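4.2 What the trial changed for staff

Grostwood told its cleaning staff in June that the robot would take over tidying in the Vimham flats. Before that, it was tested in simulated rooms. The 638 test runs we were given say little about the job as cleaners know it, and a high score in them is weak evidence of time saved.
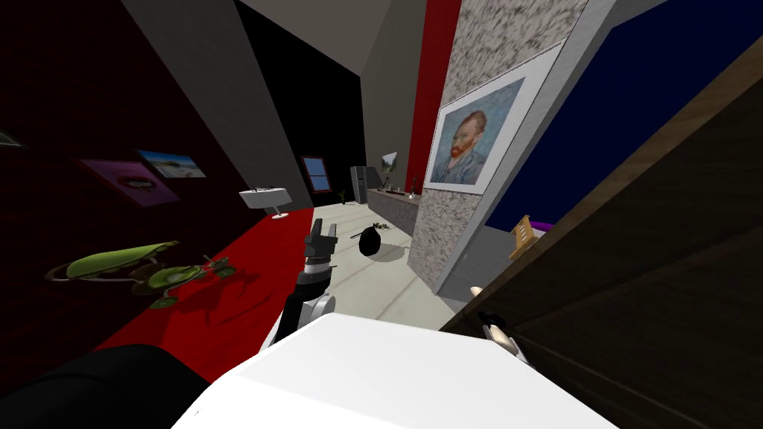 Figure 3. Simulated flat, robot's view: one gripper near a dark wooden door panel, the other over open floor.

Doors and things left on floors are ordinary parts of a shift. Of the 18 cleaners we spoke to, 16 said their hours had not fallen. Luana Pimentel now spends part of each morning clearing rooms so that the robot can start. Her job sheet has no line for this work, and the firm's report counts it as robot time. We doubt the claimed saving of 50 minutes per flat, for which no method is given.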